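**Ticket 747: Vase keeps knocking inside the box**
**Opened with:** Prekside packing help
**Product:** Kamath double-wall box, medium
**Status:** Closed

**Tuesday, 9:10 am, original message**

Hi there! I'm hoping somebody on your end has more patience with bubble wrap than I do. I bought the Kamath box from you so I could send my sister a few things she left with me when she moved (more than 2,000 miles, so I only want to do this once), and I cannot get the vase to sit still in it. I close the flaps, I give the box a gentle tilt, and there's a knock. Open it, add more stuffing, close it, tilt, knock. I've been at this since Sunday and I'm starting to hear it in my sleep.

What's going in:

- a cream ribbed vase with a scalloped, flared rim
- a folding chessboard
- some pink pleated fabric
- a paperback and a pair of gloves, which I don't think are the problem

Starketti is doing the pickup. They told me on the phone that anything breakable has to pass a tilt test at the counter or the driver can turn it away, and he's the kind of driver who would, so I'd like the knock gone before he hears it.

I first figured the box was too big. Then I figured the wrap was slipping. Then I blamed the chessboard for a whole evening. I'm going to write down everything I try in this ticket so you can tell me where I went wrong, and please be blunt, I can take it.

For the layout, the chessboard is folded at the back left with the vase next to it, and the big crumpled piece of bubble wrap is spread across the middle and back of the table.

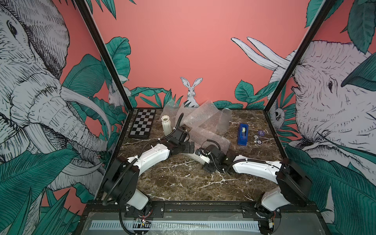
## Try 1: more wrap

So the obvious thing was to use more. I laid the vase on its side, rolled it up until it looked like a sleeping bag, and taped the seam. It felt great! Very solid, very plump. Into the box it went, long side along the bottom, chessboard on top.

Knock.

I unrolled it and found the trouble (or one of the troubles). The rim flares out, so the wrap rides on the rim and leaves a gap all the way down the body. Squeezing the roll in the middle, I could feel the whole sleeve give before my hand got anywhere near the vase. Adding layers just made a bigger tube with the same hollow inside it. I'd used a silly amount of tape by then, too, and peeling it off took a few bubbles with it.

## Try 2: stuffing the inside

Next I pushed crumpled paper down the neck. Newspaper first, and then I thought about ink on a cream vase and took it all out again and used plain packing paper. This did help with the sound. The knock went from a sharp one to a dull one, which I was weirdly proud of for a minute or two.

Weight at this point was 53 ounces for the whole parcel on the kitchen scale, and I'd like to keep it under 64 if I can, only because that's where the Starketti price jumps. If the answer is "use a heavier filler," I'd want to know that before I go shopping.

## Try 3: the pink fabric as padding

Here I got clever. The fabric is soft, it has to go in the box anyway, and it takes up a good bit of room. Why not let it do some work? I wound it around the outside of the wrapped vase and tucked the ends under.

It was quieter, I'll give it that. But the pleats are fine ones and they run the whole length, and when I unwound everything after an hour I had a crease going straight across them near one end. I steamed it out over the bathroom sink. I don't want my sister to be steaming it out at the other end, so I'd rather it wasn't the padding unless you know a way of doing it that leaves the pleats alone. Hung up it falls beautifully, and I've got a soft spot for the color, sort of a dusty blush.
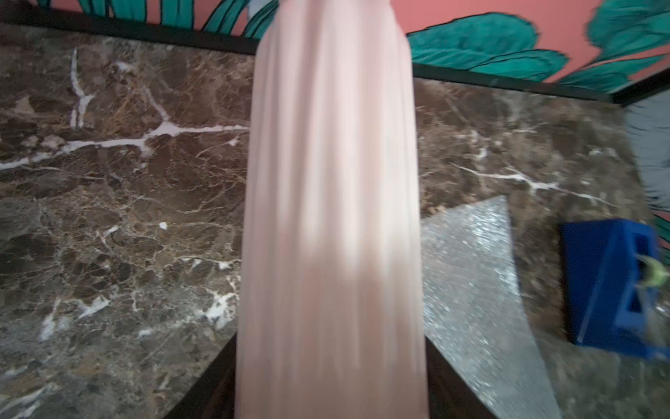 **Anastasia Papadakis, 11:35 am**

Thanks for writing it all out, it makes this so much easier. You've already found the main problem yourself in Try 1. A flared rim holds a flat wrap away from the body, and no number of extra turns will fix that, so please stop adding layers.

A few things to check before you try again:

1. Is the vase lying down or standing up in the box? I'd like it standing.
2. Where's the chessboard? If it's flat on top, it can slide when the box tilts, and a hard edge hitting a box wall sounds a lot like a vase.
3. Are you wrapping with one long piece or a few smaller ones?

On the fabric: folded with the pleats, never across them, then flat in a bag on its own. I wouldn't wrap anything breakable in it. Paper is cheap and doesn't crease in a way anyone minds.

And you don't need a heavier filler. Heavy filler settles on a long trip and leaves you an empty space at the top.

**Tuesday, 12:20 pm, me again**

Okay, question 2 made me put my sandwich down. I took the vase out completely, left the chessboard in with the book and the gloves, closed the box and tilted it.

Knock!

So for two days I've been listening to a chessboard. I mean, the vase was loose too, I could feel it, but that sharp sound at the corner is the board sliding over and hitting the wall. I apologized to the vase out loud.

Answers to the other two: lying down, and one long piece. It had honestly never crossed my mind to stand it up, I suppose because I was picturing a bottle in a suitcase.

I've gone over to separate sheets now. There's one crumpled at the back, a larger one flat in the middle, and another all bunched up on the near left that I've already fought with once. The tape is on the right in the blue dispenser.

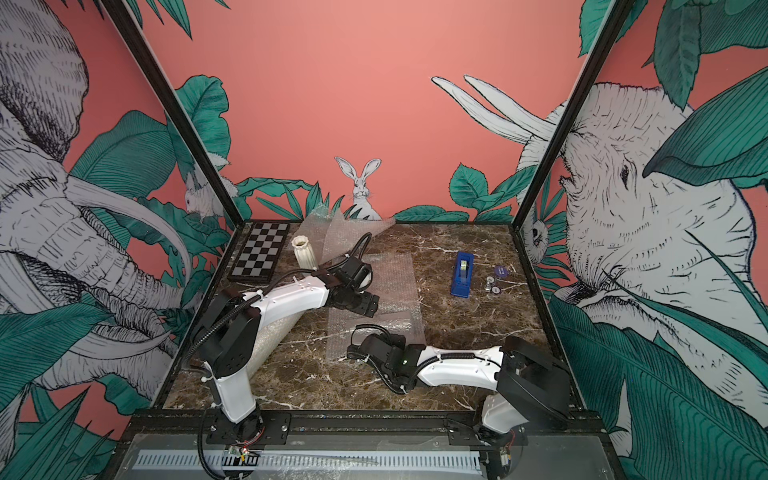
## Try 4: separate sheets, vase standing up

Following Anastasia's notes, plus a bit of my own guesswork:

- Packing paper went inside the vase, loosely, up to just under the rim.
- A narrow strip of wrap went around the body only, below the flare, until the body was nearly as wide as the rim. This is the bit I'd been missing. It fills the hollow.
- One bigger sheet went around everything, bubbles facing in, with the extra gathered up over the top.
- Tape across the seam in two places, and tape around the gathered part.

The first go at the gathered part was a mess. I twisted it too tight and it pulled the sheet up off the base, and there was the foot of the vase with a single layer under it. Second go, I set the vase on a folded square of wrap first and gathered more gently, and that held.

One side note in case it helps somebody: I was cutting tape with one hand and holding the wrap with the other, and the wrap springs open the second you let go of it. What worked was cutting all my strips beforehand and sticking them by one end along the edge of the table. I'm sure everyone else knows this. I'm fifty-one and I did not.

## Try 5: the chessboard

Standing it on edge against the long wall of the box seemed right, and it fits with a little room to spare. Too much room, though. It leaned. I wrapped the board in paper and wedged the paperback beside it, and it stopped leaning but it could still slide lengthwise if I tipped the box far enough.

So I have a quiet vase and a noisy board, and my next thought was to shove bubble wrap into the gaps in handfuls. It does fill a corner nicely if you scrunch it. My worry is that it'll spring back or go flat by the time it's crossed the country. Is a wad of it any good as filler, or am I kidding myself? 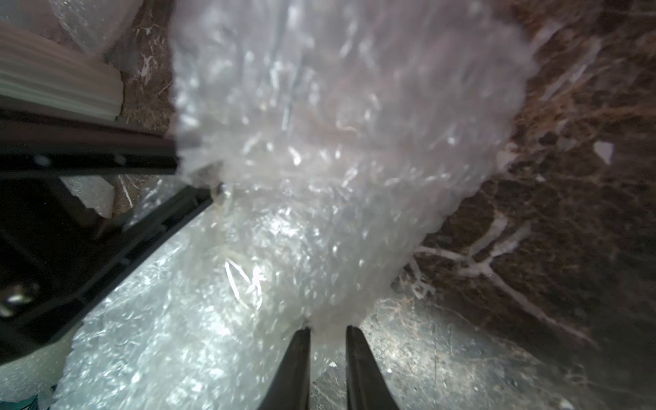
*Crumpled plastic, with the folds narrowing to a neck at the lower end.*

**Anastasia Papadakis, 2:50 pm**

A wad is fine in a corner where nothing heavy leans on it. Next to a chessboard I'd use paper, because the edge of the board will push the bubbles flat. Take two sheets of packing paper for each end, crumple them hard, and pack them down until the board can't travel when you push it with a finger. Save the scrunched plastic for the top layer, over the vase.

Also, could you tape the chessboard shut? If it has a clasp, the clasp will open. Go around it with paper first so the tape doesn't touch the finish.

If there's still space under the flaps when you're done, fill it until you have to press a little to close them. The tape should be holding down something that pushes back.

**Tuesday, 4:05 pm, me**

Paper around the board, tape around the paper, two crumpled balls at each end. Pushed it with a finger. Pushed it with two fingers. It stays put.

Order in the box now, bottom to top: folded wrap on the floor, board on edge along the wall with the book next to it, vase standing in the other half with paper packed around it, the fabric folded with its pleats in a clean bag laid flat over the board side, gloves, scrunched wrap over the top of the vase, flaps. I had to lean on them a bit to get them to meet.

Tilted it left, right, forward, and then picked it up and gave it a proper shake (I closed my eyes). No knock at all. There's a sort of papery rustle, but I'm assuming that's allowed?

It came out at 61 ounces, so I'm under the price jump too.

**Anastasia Papadakis, 4:20 pm**

Rustle is allowed! Paper moving against cardboard is fine. Put tape down the center seam and along both short edges, top and bottom. One strip down the middle isn't enough on that box.

I'll leave the ticket open until it's been picked up, in case the driver has opinions.

**Follow-up, two days later**

He did the tilt at my counter, said "sounds good," and took it. I've got leftover wrap in every room of the house. Do you sell a smaller version of the Kamath? My sister has just remembered she also left a teapot here, and she'd like it before November, and I already know the spout is going to be trouble.

**Anastasia Papadakis**

We do, it's the Presudau size on the order page. Wrap the spout separately before you do anything else to the teapot, and send the lid in its own bundle. Closing this one, and please open a new ticket for the teapot if it knocks.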